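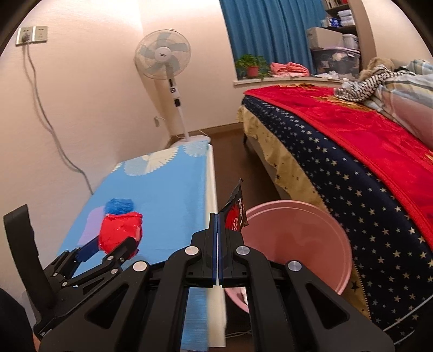

3 min read

Multilayer snack film: changes to the Lornton sorting trial
January 2024

Flexible snack packaging remains the hardest fraction to place in the household stream at Lornton. A typical chip or cracker packet is a laminate of two or more layers, often a printed outer film bonded to a metallized inner one. The metal layer is extremely thin, far too thin to be recovered as metal, but it keeps out light, oxygen and moisture, and the product inside depends on it. The bond between layers is what causes trouble downstream. Once laminated, films of different polymers cannot be separated by washing or grinding.

The Lornton trial accepts two grades. Grade A covers packets in which every layer is polypropylene, with or without metallizing. Grade B covers mixed laminates, usually polyester over polyethylene. Grade A goes to the Wotodell line for washing, shredding and extrusion into dark pellet. Grade B is baled and held, as no outlet has been confirmed.

Printed packets do not always state their structure, and dark inks make the optical sorter less reliable. Carbon black absorbs most of the near-infrared signal used to identify the polymer, so a packet with a fully black face may be ejected with the residue even when the film itself is acceptable. Inks made with other dark pigments generally pass. The sorter supplied by Gotodano was recalibrated in May with a longer exposure setting, and rejects of dark film fell by 6 percent. Throughput dropped slightly as a result – the belt now runs at 2 meters per second.

Bale specification

Bales of Grade A must meet the following from this month:

Bale weight: 415 kg maximum
Moisture: 6 percent maximum by weight
Paper and board: 2 percent maximum by weight
Loose food residue: crumbs and surface oil accepted, solid contents not accepted

Surface oil is removed in the hot wash at Zúñiga, where the flakes pass through a mild alkaline bath before the friction washer. Salt is rinsed out at the same stage. Packets tied in knots or folded into small triangles are a separate problem. They behave like solid objects on the belt, fall through the trommel screen at 35 mm and leave with the fines. Flat packets stay on the film side of the line.

Households in the trial area should empty packets, leave them flat and put them in the clear sack. Rinsing is not required. Packets should not be placed inside one another, as the sorter reads only the outer surface – a nested Grade B film will travel with the Grade A packet around it.

The revised sack label will be delivered with the next roll. Older labels remain valid until the current stock is used up.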